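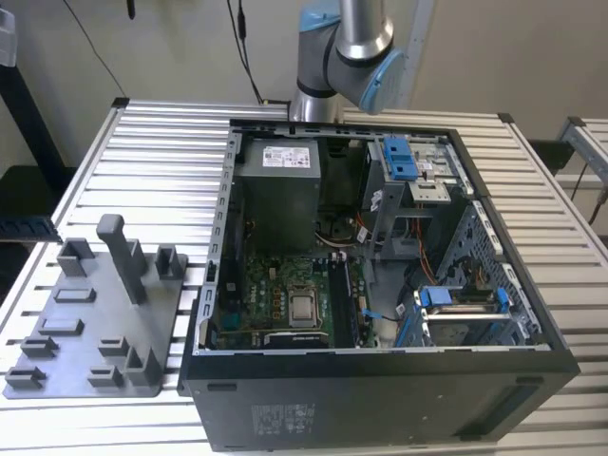
Helville computer refurbishing scheme says it will clear backlog, but numbers are thin

31/10/2020

By Kirsty Pomare

A Helville scheme that takes in unwanted office computers says it can empty its storage unit by July, a promise that would be easier to believe if it had not been made last year too.

Peradeck, which has a workshop on McAlister Road, took in 2,907 desktop towers over the past financial year, according to a report put before the town council this week. The report does not say how many went back out in working order. Asked for that figure, operations manager Hemi Waaka said it was "being pulled together."

The council has paid toward the workshop's rent since it opened and is being asked to do so again. The new request is for 20 months. The last one was for 13.

Waaka puts the delay down to the age of what people hand in. Most of it is full-size office equipment with metal drive cages and separate power supplies, and each case has to be laid on its side and opened before anyone can tell what is worth keeping. Some towers arrive with memory missing. Others come without a processor cooler, or with drives that the previous owner would like destroyed and has not said so in writing.

"You don't know what you have until the panel is off," he said. "A clean case tells you nothing."

Fair enough, but that was also true when Peradeck told the council each machine would need 19 minutes on the bench. The new report gives no bench time at all.

Plastic latches on the drive bays are meant to let a drive come out without a screwdriver, and the scheme's original business plan leaned heavily on that kind of quick strip-down. Jarrah Pryor repaired office machines in Helville for years before he retired, and he thinks the plan was written by somebody who had only worked on new ones.

"The latches are fine. It's the cables," Pryor said. "You get a drive halfway out and there's a wire across it, and then you're in there with a flashlight. Old plastic snaps, too. I'd want to see them do a whole pallet before I believed any number."

Schools were supposed to be the main customer. Shayne Fairweather, who handles purchasing for two of them, said she had been offered refurbished towers at a good price but was not told how old the power supplies were or who would replace one that failed.

"Cheap is nice," she said. "I asked for a warranty in writing and I'm still waiting."

Waaka said a warranty was being drafted. He also said that machines not fit for resale are broken down for parts, with the leftover metal and circuit boards going to a recycler, Kustport. He would not say what Kustport pays, or whether Peradeck pays Kustport - the report lists the arrangement under "other."

Council member Veronica Barbu said she supports keeping computers out of the dump but will not vote for the rent money until the missing figures turn up.

"I have asked how many work," she said. "It's one number."

The council is due to take up the request at its next regular meeting. Peradeck is still accepting towers in the meantime, with or without their side panels. Monitors and printers are no longer taken.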